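Long thread on the perception and planning side of the sorting cell. I rewrote most of it in April and several people asked for details, so I'm putting them in one place. Mostly notes on timestamps, masks and white plastic.

**1.** The setup has two color cameras. One is fixed and looks at the table. The other is on the wrist. The parts are plumbing and electrical odds and ends: a brass valve, a capacitor, a two-pole breaker, pipe clamp halves. The planner gets a list of parts with poses and picks one to go after.

**2.** Old design: the fixed camera found everything, the planner planned once, the arm went there. The wrist camera was recorded and otherwise ignored. That was fine for the valve. It was bad for the clamps.

**3.** The clamps are white and the table is white. The segmenter had very little to hold on to except the shadow along the outer edge, and it liked to include the shadow in the mask. So the mask center was pulled toward the shadow side, and the grasp went with it.

**4.** First fix was to stop using the mask center. We now fit the outline of the part and take the grasp from the fit. For a clamp half that means an arc with a flat flange at each end. If the fit can't find at least one flange it reports low confidence and the planner moves on to something else.

**5.** Second fix was to use the wrist camera for the last part of the approach. The fixed camera gets you over the part, the wrist camera corrects. The idea is old and simple. The details took me most of the month.

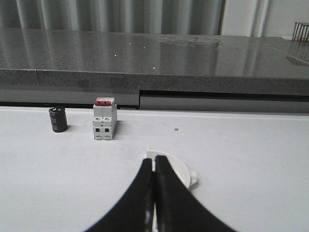 **6.** Biggest detail: the fingers are in every wrist image, and they are large. You need a mask for them. A single static mask doesn't work, as the fingers move. I render the mask from the gripper model at the current opening and grow it by a few pixels for the blur.

**7.** Then you have to decide what the tracker should believe when most of a part is behind the mask. Our old tracker treated hidden pixels as background. When a finger crossed a clamp, the tracker decided the clamp had shrunk and shifted its pose to match. The arm then followed the shifted pose. You can guess how that loop went.

**8.** Hidden pixels now count as "unknown" and contribute nothing to the score. If too little of the outline is visible, the pose is frozen at the last good one. Stellan Åberg suggested freezing it instead of letting the filter coast, and he was right. Coasting drifted every time.

**9.** Timestamps. Wrist images were stamped when they reached the host, and joint states were stamped on the controller. Two clocks, no sync. At slow speeds you don't notice. At normal speed the same part appeared to slide across the table while the arm was moving, then snap back when it stopped.

**10.** I spent two days recalibrating the wrist camera before I looked at the clocks. If your parts slide only when the arm moves, check the clocks first.

**11.** Both streams are now stamped at the source, and I interpolate the joint state to the middle of the exposure. The code is small. The test for it is larger than the code: wave the arm over a still part and check that the part's estimated position stays put.

**12.** Timeouts. If the tracker has no usable wrist image for 1000 ms, the planner backs off straight up and asks the fixed camera for a fresh look. It used to be 4000 ms, which I set on the first day and never revisited. Nokuthula Dlamini found it while reading the config for something else.

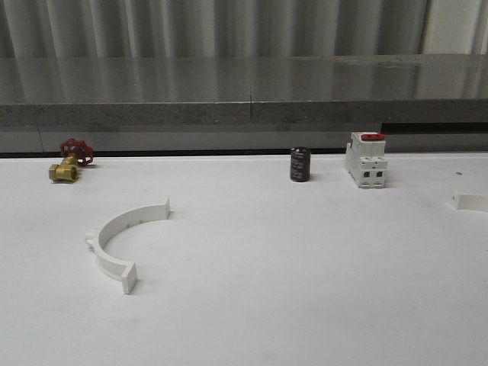 *Fixed camera with the arm out of view. Valve, capacitor and breaker toward the back, clamp pieces toward the front.*

**13.** This is the kind of image the fixed camera detector likes best. The planner parks the arm for it at the start of a run and after every back-off. I tried detecting with the arm in view to save the parking move. It saved time and cost us more in bad poses, so I took it out again.

**14.** Parts at the border get their own rule. If an outline touches the image border, the part goes in the list with a "partial" flag. It can't be picked from that view alone, and the planner treats it as an obstacle. Before the flag, we fitted a full arc to a partial clamp and got some creative answers.

**15.** Small specks on the table are filtered by size after projection to the table plane. Filtering in pixels was wrong near the back, where small parts are also few pixels. Eugénie Courtois wrote that one and I stole her unit tests too.

**16.** The background is the other thing worth a post. The counter behind the table is polished and the pleated backdrop reflects in it, and the old detector would sometimes find upright "parts" in the stripes. We crop to the table polygon now. Not clever. It removed that class of error completely.

**17.** Tooling. Every attempt writes one folder: both video streams, joint states, the part list, the chosen grasp, and the tracker's visible fraction per image. The replay tool runs the current code on an old folder with no arm attached. Kjell Lundgren built it over the winter and called it Tukeo.

**18.** The regression set is 203 folders. Every change to the tracker runs against all of them before it goes on the cell. The report lists any attempt where the final pose moved by more than 5 mm from the hand-checked one, and somebody has to open each of those.

**19.** I'd have started with replay if I did this over. I was tuning on the live cell for the first week, changing two things at a time, and I can't tell you now which of those changes mattered.

**20.** Still open: upright cylinders. The capacitor looks the same from most directions, so its rotation about the vertical axis is noise. The filter averages that noise and reports a confident number. I want to drop that axis for round parts and haven't found a clean place for it in the part description.

**21.** Also open: the order of picks. The planner takes the highest confidence part first, which leaves the clamps for last. Signe Kristiansen wants to try the clamps first, while there is plenty of time left for retries. I have a branch for it and it needs a few more evenings.

**22.** Someone asked about depth. We have none on the wrist. The table plane is known and the part heights come from the part list. If you stack things, none of this applies to you.

**23.** The mask rendering code is the piece I can share first. It needs the gripper model pulled out and a readme. I'll reply to this post with the link when it's up.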